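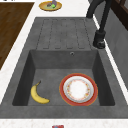
The Last Table

The September tournament at the Mandevano Club started at two, and by five Elspeth Aitken had 2000 in chips and was the short stack at the last table. She had been the short stack for most of an hour. She folded, posted her blinds, folded again, and drank a cup of tea that Jaruwan Petchrat brought her from the bar.

The first prize was a seat in the regional final in Pakzad, with the motel paid. Second got a meat tray. Elspeth had won the meat tray twice and given most of it to her neighbour.

There were four of them left. Masaru Ikeda sat on her right behind a wall of chips he kept restacking by colour. Daichi Takeda, who drove a delivery truck for Brandix and had come straight from work, was across from her in his hi-vis. Marjan Ghaffari was on her left. Marjan had only learned the game at Easter, and she still looked at her cards three or four times a hand, as if they might have changed.

"Blinds are going up after this one," Jaruwan said. She was dealing now that she'd been knocked out.

Elspeth looked down at a pair of nines.

She had been waiting for a pair of anything. Daichi folded. Masaru made it 600 to go. He had been raising every second hand since the break, and Elspeth didn't think he had looked at his cards properly for half of them.

"All in," she said.

Marjan folded. Masaru leaned over to see how much it was, then counted it out and slid it across the line.

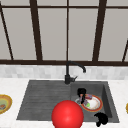

"I've got to call," he said. "It's only chips."

He turned over a jack and a four. They weren't even the same suit.

"Masaru," said Daichi.

"What? It's a club night. Nobody's losing their house."

Elspeth said nothing. She had played cards with her father at the kitchen table in Vokden from the age of eight, for matchsticks, and he had never once let her say it was only matchsticks. If you put them in, you put them in for a reason. He would ask what the reason was, and if she didn't have one he made her sit out the next hand and watch.

Jaruwan dealt the flop. Ten, six, two. The turn was a queen. Elspeth kept her hands flat on the felt.

The river was another two.

"Nines are good," Jaruwan said, and pushed the chips over.

Masaru shrugged and started restacking what was left. Elspeth sorted hers into piles. It was still not a lot, but she could sit and wait with it, and she was good at waiting.

The next forty minutes were slow. Daichi went out when he ran kings into Marjan's aces. There was nothing he could have done, and he shook everyone's hand and went to ring his wife. Masaru kept calling. He called Marjan with a queen high and lost. He called Elspeth with two low hearts and a hope of three more, and lost that too. Then he called Marjan for everything with an eight and a five, and an eight came on the flop and a five came on the turn.

Marjan had held ace king. She sat looking at the board.
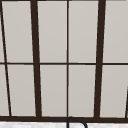
"Am I out?" she asked.

"You've got him covered," Jaruwan said. "Just. You've got 20 left."

Twenty wasn't even a small blind. Marjan put it in on the next hand without looking, because she had to, and it was gone. She stood up and pushed her chair in.

"Well played," she said to Masaru.

"Lucky," he said. He went a bit red. "I thought you had nothing."

"Why did you think that?"

He opened his mouth and then looked at his chips. Elspeth could see he was trying to find the reason. Marjan waited for it quite politely, holding her coat.

"I don't know," he said. "I just wanted to see."

"I paid a sitter," said Marjan. "It's fine. I only wanted to know if I'd done something wrong, so I could fix it."

"You didn't," Elspeth said. "I'd have put it all in as well."

Marjan nodded and went over to the bar, where Daichi made room for her.

That left two of them. Jaruwan shuffled for longer than she needed to. Masaru had stopped restacking.

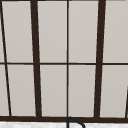 They played 14 hands before anything happened. He folded a good number of them. Once he picked up his chips to call, held them over the line, then put them back and threw his cards in. Elspeth had been bluffing. She took the pot and didn't show him.

On the last hand she had ace ten and he had ace queen. All the money went in before the flop and neither of them had done anything foolish. The board was low cards from one end to the other, and his queen played.

"That's it," Jaruwan said. "Masaru's going to Pakzad."

He reached across the table and shook Elspeth's hand.

"I had a reason that time," he said.

"I know you did. It was a good one."

She collected the meat tray from the fridge behind the bar. It was chops, mostly, and a string of sausages. Marjan was still there, waiting for her lift, so Elspeth asked for a second bag and they split it on the counter.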